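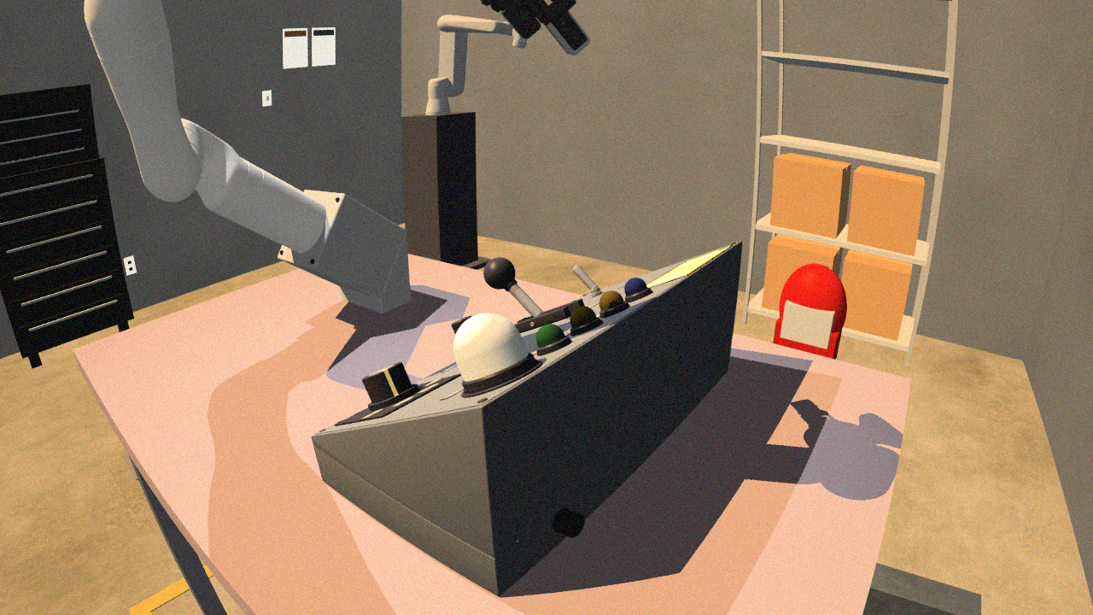
Gripper comparison, second round: notes of 10th December

The second round of the gripper comparison has been completed, and I set out the results on this page for readers who followed the October entry. All trials were run in simulation, on the console task: press each domed button, turn the rotary knob, move the lever by its ball knob.

Two grippers were considered. The Ellonum has narrow, angular fingers. The Szewczyk has wide, padded ones and was the stronger candidate in October. Each was given 100 attempts per control under the same Plollavent controller settings.

On the large white dome there was little to separate them. The row of small buttons was a different matter. The Szewczyk touched a neighboring button on 19 attempts at the green one, and the Ellonum on 3. The lever favored the Szewczyk, whose pads held the round knob without slipping. The Ellonum tended to lose it near the end of the stroke.

Terence Tunstall has asked whether the shadows on the tabletop affect the position estimates. The matter remains open. I repeated a short set with softer lighting and saw no change worth reporting, but the set was too small to settle the question.

Dariusz Bielecka has kindly reviewed the contact settings and considers the friction value for the ball knob too low - a fair objection. It will be corrected before the lever trials are repeated. The Drumerau wrist camera was not used in this round and will be treated in a separate entry.

Until then, the Ellonum remains mounted.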